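Frequently asked questions about our book reviews

How do you choose what to review?

We read what we feel like reading. Mostly that means crime, with a bit of historical fiction and the odd thriller somebody has left at the holiday house. Publishers send us lists and we look at them, usually with one eyebrow up, and every so often something on the list sounds like a book and not like a marketing plan. We don't promise a review to anyone who sends us a copy.

I'm an author. Can I send you my book?

You can. Send a short email first with the title, the genre, the length and one paragraph about what happens in it. Please leave out the comparisons. If your novel is "perfect for fans of" four writers who have nothing in common, we learn nothing about your novel. We get a lot of these emails and take on very few, so if you've heard nothing after 30 days, assume the answer is no.

Do you take self-published books?

Yes, on the same terms as everyone else's. We do read the first chapter before agreeing to anything, and we do that with the big houses too. An expensive cover is no guarantee that anybody edited the middle.

Are you paid for reviews?

No. We've been asked for our rates often enough to suspect that plenty of other sites have them. Review copies are marked as such at the bottom of the post. If there's no note, we bought the book or borrowed it from the library.

Why don't you use star ratings?

We did for the first couple of years. Then we looked back over the archive and found that almost 56 per cent of our reviews had four stars, including one for a book neither of us could remember finishing. Four stars had come to mean "it was fine and we didn't want to be rude". Now you have to read the review, which some readers still complain about.
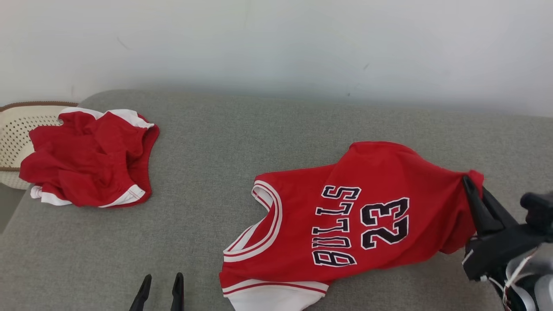
What counts as a cosy mystery here?

A death, an amateur, a small community and very little blood. Beyond that we're suspicious of the label. It gets stuck on anything with a bakery on the cover, including books that turn out to have a fairly nasty strangling in chapter three. We tag a book as cosy only if we'd hand it to a squeamish relative without a warning. The "traditional" tag is for fair-play puzzles, where the clues are on the page and the detective doesn't receive a vital telegram that we never get to see.

Do your reviews contain spoilers?

Not past the first quarter of the book, with one exception. If the whole thing stands or falls on its ending, we say so and put the discussion under a spoiler line. We don't consider the name of the first victim a spoiler when it's printed on the back cover. We do consider "you'll never guess the twist" a spoiler, and wish publicists would stop putting it on the front. Once you know there's a twist you spend 300-odd pages looking for it, and then you've guessed it by lunch.

Why were you so hard on the Borkby books?

This comes up a lot, so it may as well be answered properly. We liked the first Borkby mystery and said so. The harbour town was well drawn, the motive made sense, and the detective had a job that she sometimes went to. By the fifth, the population must have been down to the suspects and the vicar. Our complaint is that the solutions began to depend on people not asking very obvious questions. If a witness says he was on the evening ferry, somebody should look at the ferry timetable. Readers who love the series are welcome to keep loving it. We've had some good letters in its defence and one that was mostly capitals.

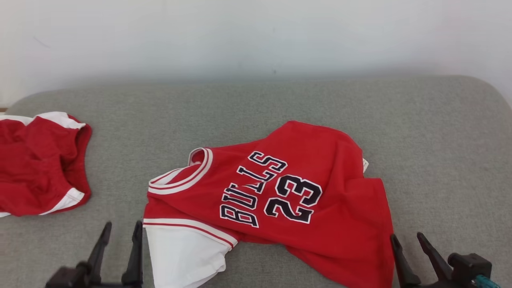
It's also fair to say that the later ones sell better than the early ones ever did, so our opinion has done the author no harm at all. We'll read the next one. We always do, and then we grumble.

Have you read every book on the Braltport Shortlist?

No, and we doubt that everyone who posts a ranking of it has either. Last time we managed three, gave up on a fourth and wrote about those. Prize lists are a decent way to find something you'd otherwise have walked past, but they seem to favour crime novels that are embarrassed about being crime novels. If the body doesn't show up until page 200, we'd like a good reason.

Do you review audiobooks?

Now and then. The narrator matters more than the reviews in most places admit. A reader who gives every suspect a different regional accent can wreck a perfectly good locked-room plot, particularly if the accents wander. We say which edition we listened to, and at what speed if we got impatient.

What about translated crime?

We'd like to do more of it. The Hirose novels were our favourite find in ages, although we can't judge the originals and won't pretend to. When a reviewer praises the "crisp prose" of a translated book, it's worth asking whose prose they mean. We name the translator whenever the publisher does, and mention it when the publisher doesn't.

Why do you link to Trato and not somewhere bigger?

Trato lets us list books that are out of print, and a lot of what we like is out of print. The links earn us nothing. You may well find the same title cheaper at a school fete.

How many reviews are on the site?

At last check, 1315. The oldest are not very good. We've left them up, apart from 18 that were really just plot summaries with an adjective at the end.

Can I disagree with you in the comments?

Please do. Comments are held until one of us has read them, normally in the evening. Abuse gets deleted, and so does anything that gives away a murderer without warning – a far worse offence. Comments from accounts that have only ever praised one author, in suspiciously similar words, tend not to make it through either.

Will you recommend something for my book club?

Have a look at the book club tag first. If you still want a suggestion, tell us what your group hated last time. That's much more useful than knowing what it liked, as most groups say they like "a bit of everything" and then fall out over the first unhappy ending.

Do you take breaks?

August, generally. Emails sent then will sit there until we're back, and a follow-up every second day won't move yours up the pile.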